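Fornitz 사용자 모임 > 고장·안전 > 손가락 닫힘 명령이 중간에 사라지는 문제

작성자: 보톤드B
안녕하세요, 다들 더위에 잘 지내고 계신가요. 늘 읽기만 하다가 처음 글을 써 보네요. 시뮬레이터에서 Fornitz 그리퍼로 집기 작업을 돌리고 있는데, 팔은 멀쩡히 내려가고 손가락만 벌어진 채로 다음 동작으로 넘어가 버리는 일이 생깁니다. 1,594회를 돌려서 52회가 그랬어요. 오류 메시지도 없고 로그에는 '완료'라고 찍혀 있어서 한참을 모르고 지나갔습니다 ㅠㅠ 5월에 Modgate를 올린 뒤부터인 것 같은데, 비슷한 일 겪으신 분 계실까요?

답글: silviu_onu
반갑습니다! 저도 처음에 똑같은 걸로 며칠을 헤맸던 터라 남 일 같지 않네요. 제 경우는 Modgate 대기 시간이 문제였어요. 닫힘 명령의 응답 제한을 900ms로 늘렸더니 그 뒤로는 못 봤습니다. 한번 해 보시고 꼭 알려 주세요.

답글: 빌모시
실비우 님 말씀도 일리가 있지만 저는 생각이 좀 다릅니다. 제한 시간을 늘리면 증상만 드물어져요. 손가락 위치를 읽지도 않고 '완료'를 찍는 게 더 큰 문제 아닐까요? 실기에서 이러면 빈손으로 옮기는 정도로 안 끝나고, 반쯤 물린 물건을 사람 쪽으로 떨어뜨릴 수도 있습니다. 원인을 찾을 때까지 실기는 세워 두시면 좋겠어요.

답글: silviu_onu
세우는 건 좀 과하지 않나 싶습니다. 속도를 낮추고 울타리 안에서만 돌리면 저는 괜찮다고 봐요. 위치를 읽어야 한다는 말씀에는 저도 찬성입니다 :)

답글: 보톤드B
두 분 다 정성껏 답해 주셔서 감사해요. 900ms로 바꿔도 또 나왔습니다. 실기는 일단 꺼 뒀어요. 주황색 캔이랑 갈색 둥근 물체가 나오는 작업 쪽 화면을 같이 올립니다.

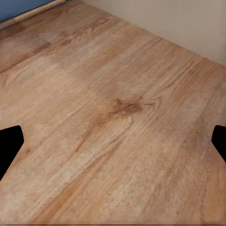
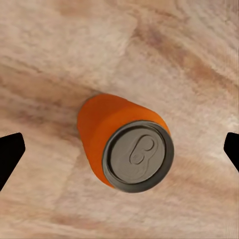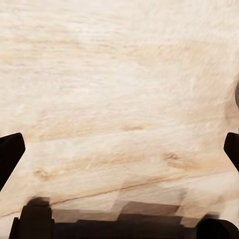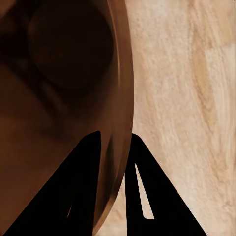
작성자: Eleri Bellis | 2026년 8월 8일

화면 올려 주셔서 고맙습니다, 보톤드 님. 캔 장면은 두 손가락이 아직 캔에 닿지 않은 상태라, 이 한 장으로는 닫히기 전인지 명령이 사라진 건지 저도 구분을 못 하겠어요. 그래서 번거로우시더라도 손가락 위치값을 명령 시각과 나란히 뽑아 주시면 좋겠습니다. 저희 Bruvidby 작업실에서는 열림 명령 2개가 겹쳐 들어가면서 뒤따라온 닫힘이 지워진 적이 있었거든요. 빌모시 님 의견처럼 위치를 확인한 다음에만 '완료'를 찍게 바꾸고, 확인이 안 되면 팔을 그 자리에 멈추게 해 두었습니다. 실비우 님의 제한 시간은 원래 값으로 돌려놓고 비교해 보세요. 로그 올라오면 저녁 먹고 천천히 읽어 보겠습니다.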